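Home Shop Care & Finishing Workshop Notes Contact

Pondgate Board Wax, 370 g tin

I started making this wax for my own chopping boards and it's now the thing I post the most of, mostly to people who've bought one tin and come back for three (hello Ylva!). It's beeswax and a food-safe oil, melted slowly and poured by me in the back shed, usually on a Thursday. It smells faintly of honey and it brings up the colour of tired timber beautifully.

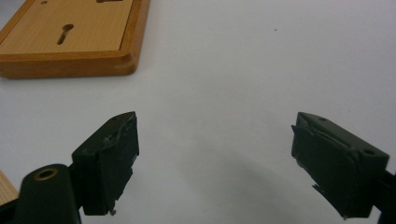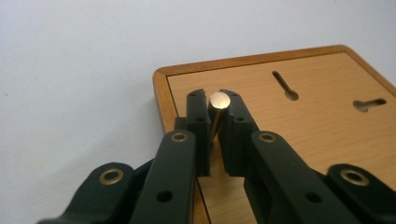
Rub a little on with an old cotton rag, go with the grain, leave it for 30 minutes and buff it off. Use less than you think – a big blob just goes sticky and you'll be buffing till dinner. New timber likes 4 thin coats, a day apart. After that I redo mine whenever the grain starts to look grey.

One tin does a LOT of boards. It goes firm in winter, so sit it near the kettle for a bit before you start. Please don't microwave it, the tin is metal (Lefteris, I'm looking at you).

Last updated: January

Related items
Pondgate Cotton Rags, pack of 4
Braltham Spoon Oil
Sjögren Card Scraper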